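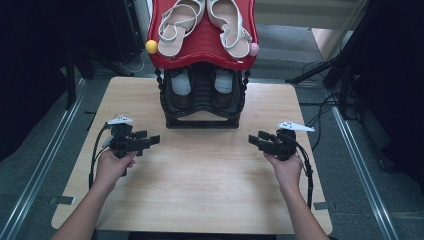 I've been tinkering with Undent since April, and this page is where I dump my favorite pictures from it. The idea is pretty simple – people do a chore with a gripper in each hand, and the policy learns from those recordings with no arm in the room at all. Shoes turned out to be a great test! The white sandals up on the red shelf are my favorite pair, all those thin straps looping around, and straps are exactly what the first version kept messing up. It went for the middle of the shoe every time, straps or no straps.

We recorded 117 demos at Gavstead for the shoe task, and I did 60 of them myself (my wrists noticed). Then we trained two policies, one on everything and one with the 23 sloppiest demos thrown out. The smaller set won, and by more than I'd guessed – it grabs near the heel now and lets go a lot more gently.

Next up is the same task over at Kondale, with new shoes and a different table. I'm betting the lighting gives us trouble before the shoes do.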